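Bremeck G6 Hand-Held Gripper
Workplace Automation / Hand Tools

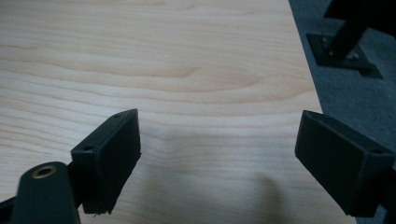
G6 fingers open over a wooden worktable.

The Bremeck G6 is a two-finger gripper carried by hand. It allows staff to show a packing or sorting task at their own table, at their usual pace, before the task is assigned to an automated station. No programming knowledge is required of the operator.

Effect on daily work
At the Lefèvre packing site, the G6 was introduced together with Drarell stations in October. Repetitive lifting passed to the stations. The 24 employees concerned kept their posts and now divide their shifts between demonstrating tasks, checking finished orders and handling items the stations set aside. Noémie Vidal, shift supervisor, reports that new starters are usually comfortable with the tool after some six hours.

Employers are advised to consult staff before installation and to agree on rest periods for operators.

Supply
Order code: G6-142
Finger mounting: screws
Replacement fingers: sold in pairs
Training: one day on site, provided by Gosik
Loan period for evaluation: 336 hours

Quotations are available on request from the Bremeck sales office.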